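The long power strip should leave our desks

I have worked at a desk for many years, and for most of this time a long white power strip was lying on the floor behind it. I think this object is a mistake which we all accepted. It collects dust, it is kicked by feet, and to use the last free socket a grown person must go on the knees.

When I moved from Kusthorpe to Rendmont, I counted what I paid for new things in the first month. The sum was 1,622, and of this only 40 was for a power cube. It is the purchase I would repeat first.

The cube has sockets on its sides, so two large plugs do not fight for the same place. It stands on top of the table, where I can see what is connected and what is not. My neighbor Zbigniew Baran does not agree with me. He says that a cable on a table is ugly and that a desk must be clean for the eyes. I respect this, but his own strip is behind a cabinet, and to unplug a lamp he moves 60 books. 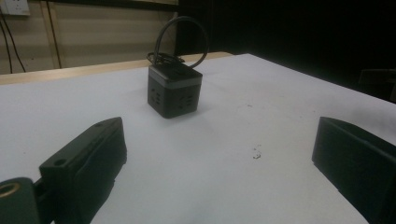 I admit that the cable remains a problem. A stiff one keeps the shape it had in the box, and it stands up in a loop when you want it to lie flat. My advice is to unwind it fully and leave it straight overnight before you decide where the cube will live. Do not tie the extra length in a tight bundle while the cube is in use, also when it looks more tidy. A wide curve along the back of the table is enough.

Color is a smaller question. Many people choose white to match the furniture. I prefer black, for the simple reason that I find it faster in the evening.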